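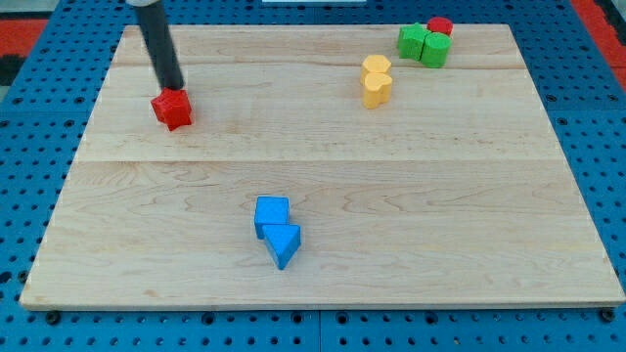 Figure 1. Block-pushing station: arm tip at the red star, remaining blocks on the maple board.

Progress report, language-conditioned pushing
Reporting date: 11/01/2023
Prepared by the Privimbridge manipulation group for the Wallari program office

Summary

Work in this period went into the second round of training and the first full evaluation on the real table. The policy now follows short typed instructions such as "push the red star to the blue cube" well enough to be measured. Longer instructions that name a group of blocks are still weak. Spending is on plan and we are not asking for a change in scope.

Data

We collected 1,699 new demonstrations. Operators steer the arm by hand controller while looking at the table, and the instructions are written afterward by a second person who watches the recording. We moved to this order in the spring. Operators who were given a sentence first tended to push in straight lines and stop early, and the policy learned to do the same.

The blocks differ in color and shape, and some instructions need both. Asking for "the star" is ambiguous when a red one and a green one are on the board, so we now mark such sentences at labeling time and keep them in a separate file. They are not used for scoring.

Method

The policy takes the camera view and the instruction and puts out a small planar move of the arm tip. There is no separate block detector. The main change since the last report is the Hämäläinen weighting, our in-house name for a scheme that gives more weight to the moments just before and after contact. Without it, most of each recording is free travel over bare wood, and the model spends its effort on the part that matters least.

Results

Single-block instructions are clearly better than in the last round. The policy picks the right block in most trials, and when it fails it usually loses contact partway and does not come around for a second push. Stars and hearts slip off the tip more than cubes do. We tried five starting layouts for each instruction, and the spread between layouts is larger than we would like.

Separating blocks that touch is the open problem. A green block with a red cylinder against it tends to move as one piece, and the policy has few examples of prying such a pair apart. One of our test sentences, "Never touch the yellow blocks," was ignored entirely. Negative instructions are almost absent from the data, so this was expected, and we have left them out of the main score.

Equipment

The board was re-leveled once and the arm tip replaced once. We lost some five days to a controller fault — the spare part is now kept on site.

Next period

Collect demonstrations that start from touching groups. Repeat the evaluation with the same layouts so the numbers can be compared directly. Test whether a short memory of past views helps the arm recover after it loses contact. The labeled recordings will go to Wallari with the next report, along with the labeling guide and the separate file of ambiguous sentences.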